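2025-01-19, transfer room, Haltport reissue

Got the second reel of the Drevwood tape onto the machine this morning. It's the 1992 sessions, the ones that only ever came out on cassette, and Anca Filip found the masters at her uncle's place in Kandville. Baked reel one yesterday, came out fine, hardly any shedding. Reel two is grumpier. I cleaned the heads three times before lunch and I'm still getting brown on the swabs! 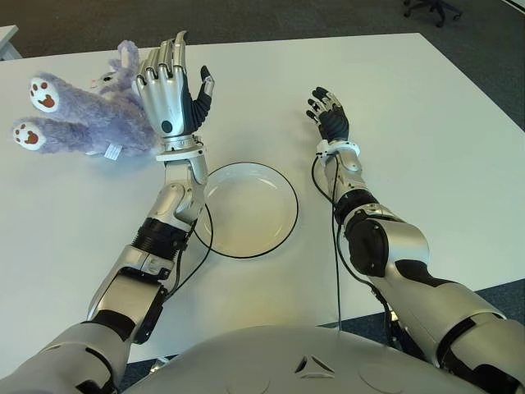 Azimuth first, before I forget what I did. There are no tones at the head of reel two (thanks, whoever ran that session), so I set it by ear on the hi-hat in the opening song and then checked it in mono. I kept going too far and coming back. You want to stop with a gap left, like those two silver arms reaching out over the white table, one hand up and neither touching the other, and I always want to push until something meets. Ended up a hair left of where reel one sat. Anca, if you redo this, start there.

Side A runs 34 minutes on the tape and the cassette sleeve says less, so there's a song in there that got dropped. I think it's the slow one with the organ. Lovely thing, a bit out of tune, and the singer laughs right before the last chorus. I'd put it on the record tomorrow if it was up to me.

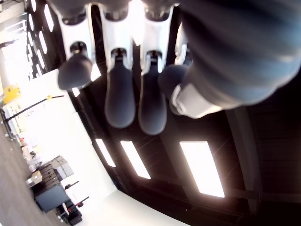 Dropouts: 5 bad ones so far, all in the left channel, all in the last third of the reel. Two I can patch from the repeat of the same riff. The other three land on vocals and I'm leaving them alone until I've heard the safety copy, assuming Chiriac still has it. Left him a message, will try again later in January.

Also the hum. It's on the tape, I swapped every cable to be sure. Light notch only, the heavy one makes the bass sound like it's in a shoebox. 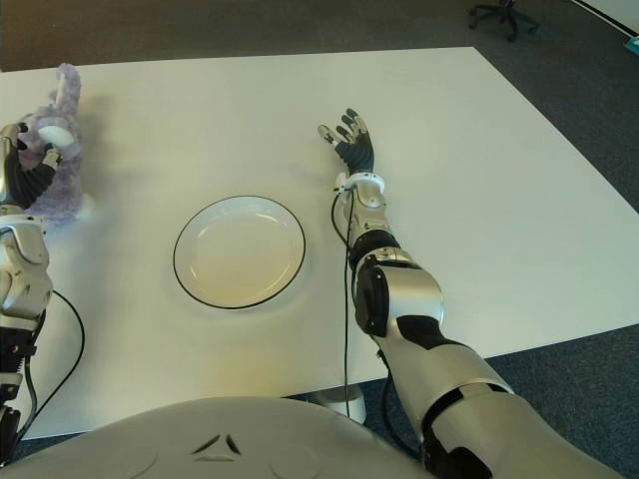
Plush toy in hand, empty plate on the table.

Peaks hit 74 percent on the loud song, so plenty of room. Flat transfer saved twice, no EQ, no limiting. Still to do: splice near the end of side B is lifting, needs new tape before I play it again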